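Packing week at Rillgate

Quick one, boxes mostly. Foam inserts, tape, the green cloth. Started Monday, still at it. More pics when I get a minute — maybe August at this rate. Small parts go in the little boxes, then into the foam. Tape everthing.
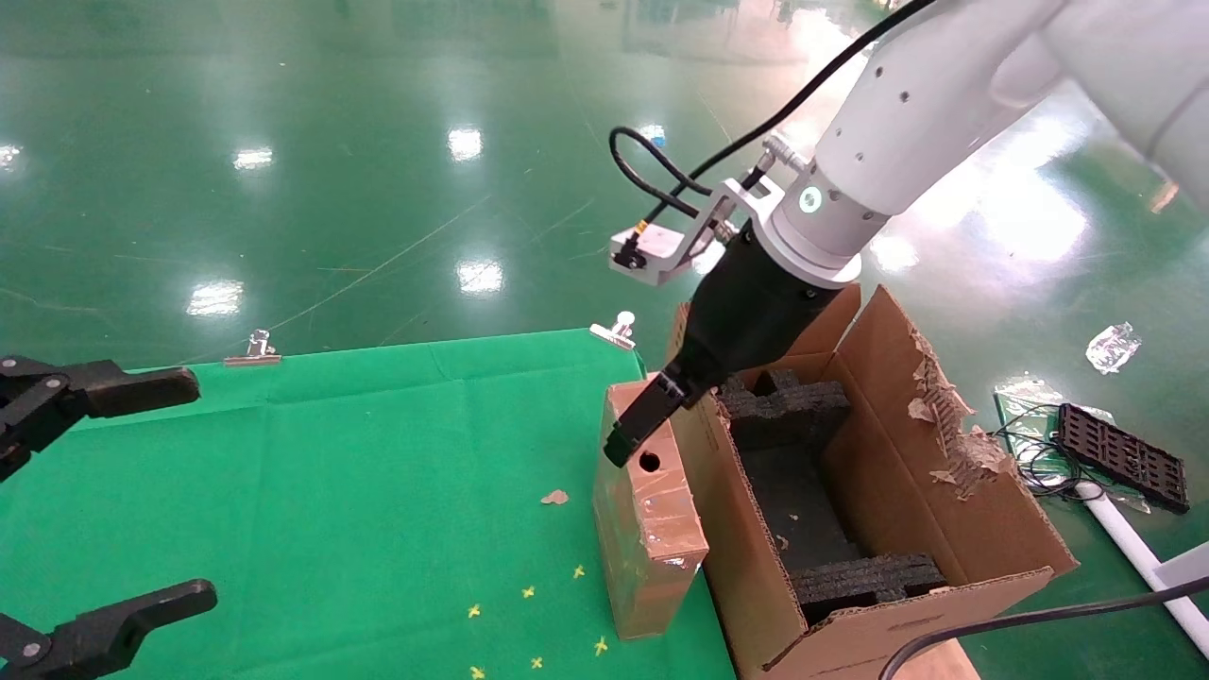

Small box, taped up, next to the big one with the black foam. Right flap has had it.

Comments (2)

Ifigeneia Sarantis: where do you get the foam cut??

Telura: love the green cloth

We use cookies. OK / Settings

© Rillgate — Contact — Back to top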